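Smart Locks Solve a Problem We Didn't Have

Jhonatan Huaranga

My building wants to take away my keys. The letter came in an envelope, which was a nice touch, and told all 200 households at Kelemen Court that by spring we'd be opening our front doors with a phone. The word "seamless" was in there twice. So was "peace of mind."

I had peace of mind. It cost me four bucks at the hardware store and it hangs on a hook by the fridge.

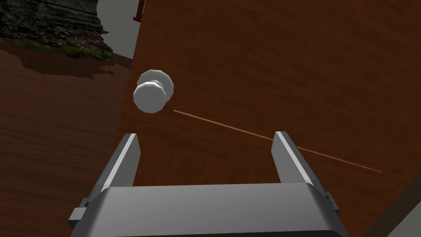

NUNMONT, January

I should say up front that I'm no enemy of gadgets. I own a dishwasher that sends me messages. But a front door is something you use half asleep, with groceries, with a sick kid on your shoulder, at two in the morning when your phone is at three percent. A doorknob and a lock handle all of that pretty well. They have handled it for a very long time, and I'd like to hear what went wrong before I pay to replace them.

And we are paying. The management company put the cost at $678 per unit, spread over two years and folded into the fees so that it doesn't look like a bill. I asked what the old locks cost to keep up. I was told that wasn't the right way to think about it. I asked what the right way was, and got a link to a video.

The video is mostly people smiling at their phones. One of them lets in a dog walker from the beach. Fine, good for her. My dog walker has a key, and I have never once worried about it at the beach.

The pitch leans hard on safety, so let's talk about that. Ask anyone in Nunmont who has had a break-in how it happened. In my experience you'll hear about a window left open, a side door propped with a brick, or a package thief who followed someone in. The new lock does nothing about a brick. What it does do is keep a record of every time I come and go, and the letter is very vague on who gets to read that record. "Authorized partners" could be a repair crew. It could also be the people deciding whether to renew my lease.

Then there's the question of what happens when the company behind the app gets bored. A complex over in Ililton, 800 units, went through this already. The firm that made their locks was bought, the app was dropped, and residents spent a winter passing around a backup code that by February was known to half the town. My cousin lives there. She has a deadbolt now, installed at her own expense.

Supporters will say that older people lose keys, that renters forget to give them back, that rekeying is a pain. All true. A neighbor of mine has trouble gripping a small key and can't wait for the new system, and I believe her. She should have it. What I can't see is why her good reason becomes everybody's requirement, unless somebody gets a better price for ordering in bulk. I suspect somebody does.

I'd have less to complain about if there were a choice. Clodthorpe, not exactly a town that hates progress, let tenants in its public housing pick. Nearly 600 of them kept the old lock. The sky stayed up.
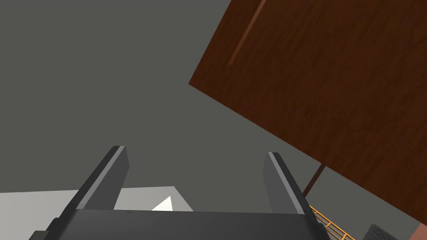

What I'd ask for instead

Put the offer in writing, with a box to check for no. Tell us who sees the entry records and for how long. Leave a keyhole on every door, a real one, that works when the power is out and the phone is dead - and don't charge extra for it.

There's a residents' meeting at 7 p.m. later this month, in the room next to the laundry. I plan to be there with questions, and I'd be glad of some company. The notice says to scan a code to sign up. I'm just going to walk in.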